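Shelf Life of Ground Coffee in Opened Household Containers
Student Project Report, Department of Food Technology
Turnetti Technical College

1. Background
Ground coffee loses aroma once its packaging is opened. This project compared three ways of storing it at room temperature: the original bag folded and clipped, a screw-top glass jar, and a lidded metal can.
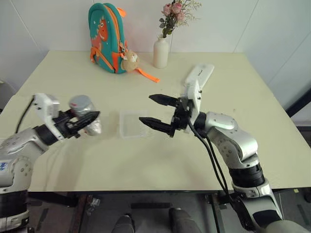
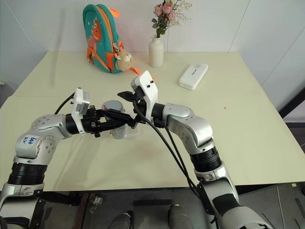 Project Reports, July 2020, p. 29

2. Materials and Method
One medium roast (Sowa) was bought in a single batch and divided into 19 portions of equal weight. One portion was frozen as a reference. The remaining 18 were split evenly among the storage types and kept in a dark cupboard. Each container was opened once a day for 16 days. Moisture was read on an Adau balance, and a tasting panel scored aroma against the reference.

3. Results
Moisture rose in all groups. The clipped bags gained the most and the cans the least. Aroma scores for jars and cans did not differ until the second week, when the jars fell slightly behind. One bag split at the seam and was left out of the averages.

4. Limitations
The cupboard was not humidity controlled. A trial run in December used a different roast and cannot be compared directly. Headspace was not equal between jars and cans, and this may explain part of the late difference in aroma.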